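Berisha Refill -- FAQ

Home
Shop
Hours
FAQ
Contact

Updated December. Most of what we get asked by email is here so please have a look first, we're slow on email. If it's not here, ring the shop in the afternoon. Mornings are deliveries and someone will pick up but they won't be able to hear you.

How does it work?

Bring a container. Weigh it empty on the scale by the door, write the weight on it (pencils and tape are in the tray). Fill it up. We weigh it again at the till and take the first number off. You pay for what's inside.

I forgot my container

Paper bags are free, next to the rice. Donated jars on the bottom shelf, also free, washed but give them another rinse at home. Please don't put oil or honey in the paper bags. It's been tried.

Do I have to bring glass?

No. Old ice cream tubs, takeaway containers, a pillowcase if you're after a lot of rice. Has to be clean and has to be dry. If it's damp inside we'll ask you to use a paper bag instead, and we're not being fussy, wet flour goes off fast and then we get the phone call.

Is there a minimum?

No minimum. A spoon of cumin is fine. Very small amounts of spice may not register on the till scale, so use the little one on the counter.

Maximum?

2000 g per person on anything with a red sticker. Red sticker means we've got one sack left and the next one isn't here yet. No sticker, take as much as you like, but if you want a whole sack ring ahead so we can put it aside.

Do you sell whole sacks cheaper?

Yes. Price on the board behind the till, changes when our price changes. Sacks have to be ordered and paid for up front, no returns once opened.

Where does the flour come from?

Plain, wholemeal and rye are from Nillberg, they mill in small runs and we get it fresh. Spelt comes from somewhere else and it varies, ask. Colour changes a bit between batches. Totally normal, depends on the grain that year. If your loaf came out different to last time it may want a splash more water, wholemeal especially.

How long does it keep once I get it home?

Depends what. Rough guide below, and this is for a cupboard that isn't next to the oven.

White flour -- six months easy, often longer
Wholemeal, rye, spelt -- two to three months, longer in the fridge
Almond meal and any ground nuts -- fridge, one month, or freeze it
Rolled oats -- six months
White rice -- years
Brown rice -- six months, it has oil in it and goes stale
Dried beans -- a year, after that they're safe but take forever to cook
Ground spices -- six months and then they taste of dust
Whole spices -- a couple of years

Smell it. Old wholemeal smells like crayons or old paint. If it smells like that it's done, compost.

How do I keep moths out?

Big one. We get this more than anything else, mostly over summer. Pantry moths can come in on nearly any dry food from any shop, ours or the supermarket, and they chew through paper and thin plastic bags. So step one, get things out of the bag the day you bring them home and into something hard with a lid that actually closes. Screw lids alone aren't always enough, the little grubs can get up the thread.

If you've had them before, freeze everything new for a week before it goes in the cupboard. Bag it first so it doesn't pick up damp, and let it come all the way back to room temperature before you open it or you'll get condensation and lumps.

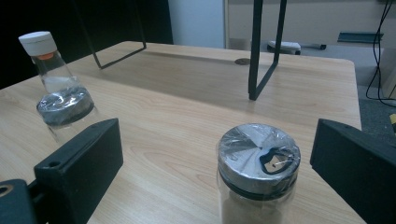
Then clean the cupboard itself. Everything out, vacuum the corners and the shelf peg holes, wipe down with vinegar and water, let it dry. Chuck the vacuum contents in the outside bin straight away. Sticky traps catch the males and tell you if you still have a problem, they won't fix it on thier own. Bay leaves do nothing as far as we can tell, though plenty of customers swear by them.

I found moths in something I bought from you

Sorry. Bring it in or send a photo, we'll refund it and check the bin it came from. Tell us what day you bought it if you remember. We empty and scrub every bin before a new sack goes in, never top up old on new, but it can still happen.

Do you clean the scoops?

Every night, and swapped out at lunch. One scoop per bin, please leave it in its own bin. If you drop one on the floor hand it to us and we'll give you another, don't just put it back.

I'm allergic to nuts / coeliac. Is it safe?

Short answer no, not for serious allergies. It's an open shop, people are scooping all day and there's flour in the air. Gluten free stuff is on the far wall with its own scoops and its own scale, which helps if you're just avoiding it. If you're coeliac or carry an EpiPen we'd rather you bought the sealed packets. They're on the shelf near the window and we don't open those.

Can I see ingredients?

There's a folder at the till with a page for every bin. Mixed things (muesli, stock powder, curry powder) have the full list on the front of the bin too. If a label's fallen off please tell us.

Do you deliver?

Yes, local only. Kurkier does it for us by bike. Order online before noon and it usually goes out that afternoon, otherwise next run. At the very outside it's 36 hours, unless it's bucketing down. Orders come in paper bags inside a returnable box. Leave the empty box out and the rider takes it next time.

We can't deliver oils, vinegars or anything liquid at the moment. Leaks. Looking into it.

Can I send my own jars for delivery?

Not yet. Drop them at the shop with your name on and we can fill them for pickup, allow a day. Lids on please, and keep lids with the right jar. We have a bucket of lids that fit nothing.

How heavy can a delivery order be?

Bike limit is the bike limit -- if the cart's too heavy the website won't let you check out. Split it in two or pick it up.

What do I owe for the tare if I use your jar?

Nothing. Donated jars are free. The new preserving jars are for sale, made by Stevar, priced on the shelf. Spare rubber seals for those are in the drawer, ask.

My jar seal has gone hard

Normal after a few years. New seal. Don't boil the rubber ones, warm soapy water only. For metal lids with the white lining, if it's scratched or rusty keep it for buttons and screws, not for food.

How do I get the smell out of a jar?

Coffee, pickles and curry are the worst. Fill with hot water and a spoon of bicarb, leave overnight. Then sun, lid off, a full day. The lid's usually where the smell lives so do that seperately. Still smells? Put pickles back in it.

How much flour is in a cup?

Depends how you scoop. Weigh it if you can. Most bread recipes we hand out start at 300 g which makes a small loaf, double it for a proper one.

Do you run classes?

Sometimes. Damir Todorova does the bread one in the back kitchen, three hours, bring an apron and something to carry dough home in. Velimir Đorđević has done a beans and lentils one and will do another if enough names go on the sheet. Sheet's by the door. $60 each for the bread class, beans is cheaper. Full refund if you pull out two days before.

Can kids come?

To the shop, of course. To the classes, twelve and up.

Do you take cards?

Card, cash, phone. No cheques. Gift vouchers yes, any amount, they don't expire.

Parking?

Two spots out the back, shared with the hairdresser. Street's usually fine after 10 am. Bike rack out front. Pram access is through the side door, push the bell and we'll come round.

Can I bring the dog?

Outside please. Water bowl's by the step.

Do you take old jars?

Yes if clean, labels off, with a lid. No chipped rims. One bag at a time, we don't have the room. If the bottom shelf looks full, it's full, try again in a week or two.

Can you get in [thing]?

Maybe! Write it in the request book. We need to be able to sell a sack of it before it goes stale, so if three or four people want the same thing there's a good chance. Still hunting for a decent buckwheat, no need to ask again.

Are you open over the holidays?

Hours page has the dates. Last delivery run is a bit before we shut, put sack orders in early.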